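我们公司叫 Clikton,注册地址在 Arkerville,主营业务是替人收拾东西。这句话放在名片上很寒酸,所以名片上印的是“空间整理与收纳服务”。多出来的几个字,每个月能让我们多接到两通电话,其中一通是问我们做不做装修的。

不做。也不搬家,不通下水道,不替您劝家里老人扔掉那台缝纫机。

## 我们是怎么开始的

最早的办公室租在 Nogueira 街,一间朝北的屋子,楼下是卖卤味的。当时接的第一单,客户要求把书房恢复到“能坐下”的程度。我们花了整整一个星期六,找出了一把椅子,客户坐下来,很满意,付了钱。后来公司内部的验收标准沿用至今:能坐下,算及格;坐下以后不想马上站起来,算良好;优秀目前还没有明确定义,写制度的人写到那里去吃饭了。

卤味店搬走以后我们也搬了。新地方宽敞,地面是浅灰色的,亮得能照见灯,谁掉了一枚回形针,全屋都看得见,包括掉的人自己。这对一家整理公司来说压力不小。

## 关于那把粉色扶手椅

来过的客户多半不记得我们的名字,只记得“有粉椅子那家”。椅子带绗缝靠背,扶手也是软的,坐着很舒服,因此它最主要的用途是放东西。凡是一时想不好归到哪里的物件,都会先去椅子上待一会儿,待着待着就成了常住人口。

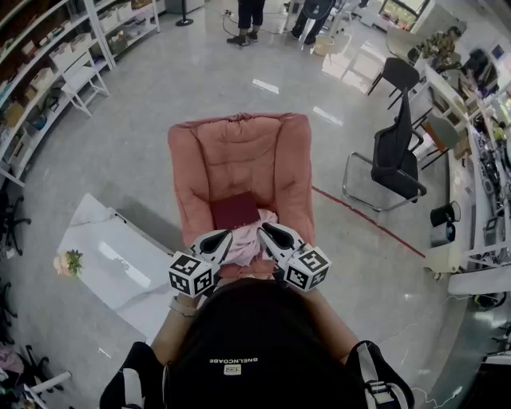

粉色扶手椅,座位上是暗红色的本册或文件夹,前面团着一块浅粉色织物。

我们给新同事上的第一课就在这把椅子上。规矩只有一条:拿起来的东西,不许再放回椅子。听着简单,真做起来,手里拿着一块布在屋里转三圈的人有的是。布应该先抖开,再对折,边对边,角对角,折到和隔板差不多深为止。揉成一团塞进柜子,关上门,那叫藏。藏我们也会,但不收费。

至于暗红色的文件夹一类的东西,公司的意见是平放、靠里、不压在布下面。试过竖着插的,倒了。试过贴标签的,标签上写“重要”,于是一周以后满屋子都是重要。

## 靠墙的白架子

整理行业的同行喜欢展示空架子,一格一格,干干净净,里头摆一只陶罐。我们这里的架子是要过日子的。白色,开放式,格子里有盒子,有小瓶子,有各式包装,还有一只米色的纸箱。它背后的红褐色砖墙是房子自带的,有客户问在哪里买的同款。

关于格子,我们有几条不成文的规定,现在写下来,也就成文了:

- 常用的放在手边的高度。您觉得自己会踮脚去拿,您不会的。
- 盒子可以不透明,但里面装的东西要说得出来。说不出来的,下架重审。
- 小瓶子归小瓶子,放进同一格,别让它们散居各处。
- 纸箱往低处放。纸箱一旦上了顶层,下次见面就是搬家。
- 每层留一点空。这一条执行得最差,原因您看看自己家就明白了。

客户常问架子要买多大的。我们的回答是先别买。Brondent 小区有一位客户,在我们上门之前自己添了 11 只收纳筐,我们到了以后,第一项工作是收纳那 11 只收纳筐。 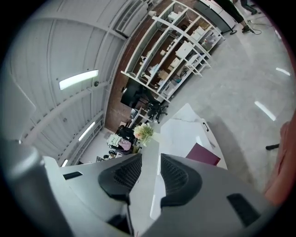
## 桌面制度

公司有一张白色大理石纹的桌子,灰色的纹路,台面很光。签合同在上面,吃午饭在上面,叠东西也在上面,三件事偶尔同时进行,合同上因此有过一滴辣油,双方都认了。

桌面每天下班前清一次。清完以后允许留在桌上的只有那束花,粉的和桃色的,配绿叶子,插在透明的瓶子里。花是假的,这是经过讨论的结果。真花买过 2 回,浇水排了值日,值日表贴得很整齐,花照样没撑到月底。假花唯一的要求是掸灰,我们公司恰好会掸灰。

文件夹可以在桌上过一个白天,不能过夜。谁最后用的谁收。如果大家都说不是自己最后用的,就由说得最快的那位收。这条制度实行以来,办公室安静了许多。

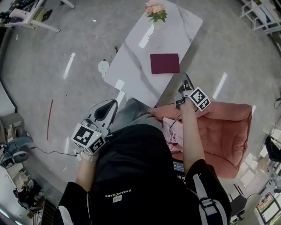 ## 我们提供什么

**上门整理。** 按半天计。我们带手套、布和耐心,耐心按半天计。衣柜、书房、厨房都接,车库要先看照片再报价。

**叠放课。** 在我们自己的屋里上,就在那张大理石纹的桌子边。内容包括毛巾、床单、T 恤,以及带松紧带的床笠。床笠单独讲一节课,学费 100 元,学不会可以重听,重听的人很多,所以那节课总是坐得很满。

**搬家前后的归位。** 箱子由搬家公司搬,我们负责让箱子里的东西重新变成您认得的样子。请在箱子上写字。写“杂物”不算写字。

**只咨询,不动手。** 适合那些其实知道该怎么办、只想听别人再说一遍的客户。这项业务利润最高,我们也说不清该不该高兴。

## 我们不做什么

不替您决定扔不扔。我们会把东西摆在您面前,然后看着您。多数人在这个阶段就自己动手了。

不拍“整理前”的照片发到网上。您的厨房是您的事。

不承诺效果能保持多久。我们自己的扶手椅,清空之后的最长纪录是 2 天,中间还隔着一个放假。

## 来访须知

周六上午开门,其余时间请先打电话。进门请看脚下,偶尔有线。如果找不到地方坐,把椅子上的东西拿起来就行,只是规矩您已经读过了:不许放回去。白架子在墙边,请自便。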